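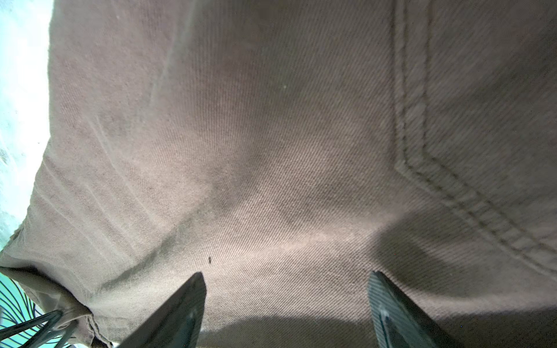

4.2 What the letters home left out

The two schools, which we call Kolley and Gatti, sent home a combined 14 letters about trips in the year we followed. We read all of them, some more than once, and can report that the word 'resilience' is in good health. Costs were given to the penny. The date by which the money was wanted came in bold type, and in the Gatti letters it was underlined as well. What pupils would do once they got off the coach was usually left to the imagination of the household.

This matters for the argument in Section 3. We claimed there that families decide on a trip well before they weigh up what it might teach. The interviews bear this out. Parents spoke at length about packed lunches, pick-up times and the kit list, a document that at Kolley had grown by a page since the previous July without anyone admitting to having written it. Few could name the subject the trip belonged to. One father believed for a whole term that his daughter's geography fieldwork was a reward for good attendance.

Kit lists deserve more attention than the literature has given them. Both schools banned jeans on outdoor days, and both saw jeans arrive in quantity (Figure 2). Staff took the rule with varying degrees of seriousness. As one Gatti teacher put it, 'If I sent home everyone in denim I'd be walking up that hill with the driver.' For pupils, the list worked mainly as a guide to what other people would be told off for.
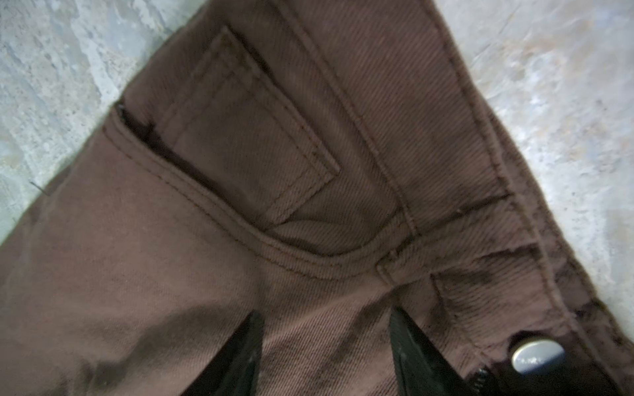

Figure 2. Brown denim jeans, laid flat.

Kemeys (Heledd Kemeys, in her unpublished notes on the Brorkoleo centre) makes a related point about waterproofs: a family that has to buy a coat for one wet afternoon has paid for the trip twice. Our own data are thinner here than we would like. Flultell, the online payment system used by both schools, records what is owed to the school and has no interest in what is owed to the shoe shop.

We did ask. Of the parents we interviewed, 3 brought up the cost of clothing before we did, and all of them had children in Year 7, where the first residential falls. Older pupils' families seemed to have made their peace with the matter, or had found a cousin with the right size feet. We return to borrowing, and to the quiet trade in walking boots at the Kolley gates, in Section 4.3.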